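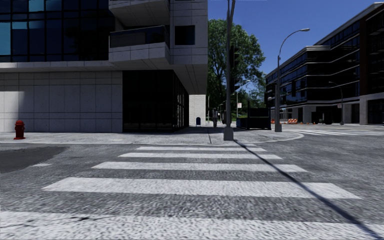 Chapter 3
Walking as Transport

Most of us learned to walk before we learned anything else about getting around, and perhaps that's why planners were so slow to take it seriously. A trip on foot seldom shows up in a budget, it needs no licence and no timetable, and it tends to vanish into the edges of other trips (the stroll to the tram, the dash from the car park to the dentist). Yet every one of those short walks asks something of the street. Think of a plain striped crossing on a wide road, its white bands running one after another to the far pavement, with a traffic pole throwing a long shadow across the paint. To a driver it's a few seconds of attention at most. To someone with a pram, a sore hip or a bag of shopping in each hand, it's the longest stretch of the journey, and whether it feels safe may well decide whether the journey gets made at all. We'll come back to that little decision again and again in this chapter, so do keep it in the back of your mind.

You'll remember from Chapter 2 that we spent a good while on the town of Trinia and its bus network. We're staying in Trinia, partly from fondness and partly because its walking survey is such a pleasure to teach with. The survey took in 3,000 households and asked each of them to keep a diary for a fortnight in June, writing down every trip, however small. The instruction about small trips matters a great deal. Earlier surveys had left out anything under a kilometre, and when the short trips went back in, walking's share of all travel rose to 59 per cent. Nothing had changed on the footpaths. The town had simply started counting its own feet!

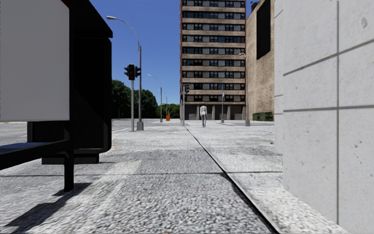

Of course, a share that large hides a lot of variety. In the Storar neighbourhood, where the shops and the primary school sit close together, people walked for nearly everything. Out at Ikard, where the houses are newer and the blocks are longer, they walked mostly to reach a bus, and plenty of them told the interviewers they'd have liked a bench along the way. The differences had less to do with the people than you might suppose, and we'll look at block length, shade, slope and waiting time in Section 3.2, where you'll also meet the Kovács index for the first time. (Please don't be put off by the formula. It's friendlier than it looks, and the worked problems take it slowly.)

Before you read on, it would be a real help to keep a walking diary of your own for 2 days. Any notebook will do. Jot down where you started, where you finished, and anything that made you stop, wait or change your route, and bring it along when you begin Section 3.1.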